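Household Skills Workshop
Unit 4 Handout: The Table, the Tray and the Tote
Monday, April 27, 2020
Instructors: Fermín Orellana and Bo-ram Tak
Course code 3927, Balstead Evening Program

Welcome back! This is my favorite unit of the whole course, and I say that knowing full well that I said it about the pantry unit too. We are going to talk about sorting and packing small things on a table, and by the end of it I hope you'll be itching to go empty a bag.

Please read this before you start the home exercise. Bo-ram's notes on fabric care are in a separate handout.

1. The surface comes first

Last time several of you asked if you could work on the couch, or the bed, or the floor. You can, but do try a table at least once. A plain, pale surface is a wonderful thing to sort on. Dark paper clips, hair ties, a lost earring back, all of it jumps right out at you, and you stop patting around for things you can't find.

Clear off more space than you think you need. Wipe it down, let it dry, and then leave it alone for a minute before you put anything on it. (I love this minute. Fermín says I'm stalling.) 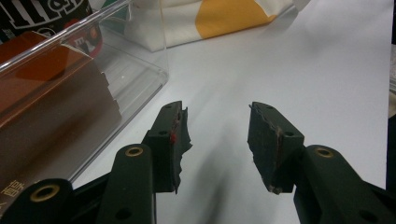 A plain white tabletop makes a good sorting surface.

If your table is dark or has a busy grain, lay something light over it. A board is best because it stays flat and you can carry it away at dinnertime. An old pillowcase works too, though it bunches up when you drag things across it. Patterned tablecloths are the one thing I'd steer you away from. I lost a tiny screw on a gingham one for two days.

2. Choosing the tray

By "tray" we mean any shallow, open container that things can wait in. It doesn't have to match anything! Lids from storage boxes are fine. So are baking dishes, if you can spare one.

What we look for:

- Low sides, so your hand goes in and out without catching
- A flat bottom
- Clear plastic if you have it
- Something to grab it by, such as a cutout or a lip in the rim

Clear plastic is a real treat for this job. You can see what's in it from the side while you're sitting down, and it lets that nice pale surface show through. Start with it empty. I know it's tempting to leave last week's batteries in the corner, but take them out.

3. The tote

Canvas totes are cheerful, sturdy and a little bit maddening. They slump. The mouth closes up the second you let go, and the strap always seems to fall across whatever you're reaching for. Here are the things that help:

Stand the bag up near the middle of your work surface, next to the tray, with the opening toward the ceiling. Put something flat and fairly stiff inside, against the back wall. A card or a thin booklet is perfect, and it's the last thing you'll take out when unpacking and the first thing in when packing. Let the straps hang down outside the bag.

Then keep both hands in play, one to either side of the bag. It feels fussy for the first few tries and then it gets quick. A tote with a bold print is handy as well, as you always know which side is the front. The one on our table has big blobs of teal, orange-yellow and dark green, with black lettering, and I am more than a little envious of it. 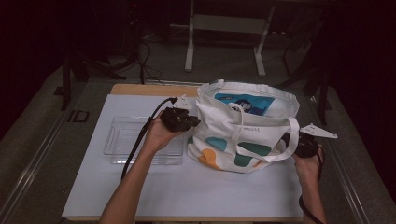 4. Home exercise

Pick one bag you use all the time. Unpack it completely onto your board or table, moving one item at a time into the tray. Shake out the crumbs. Now repack it in this order:

Flat things against the back.
Heavy things at the bottom.
Soft things to fill the gaps.
Keys and anything else you grab in a hurry, right on top.

Do the whole exercise twice, on different days, and jot down what you did differently the second time. A few lines is plenty. I read every one of these and I really do enjoy them.

5. Turning it in

Put your name and the code 1159 at the top of the page so it reaches our section. Questions about the exercise go to Fermín, and questions about washing canvas go to Bo-ram.

For next time, bring a drawer organizer if you own one, or a couple of small boxes. We're doing desk drawers!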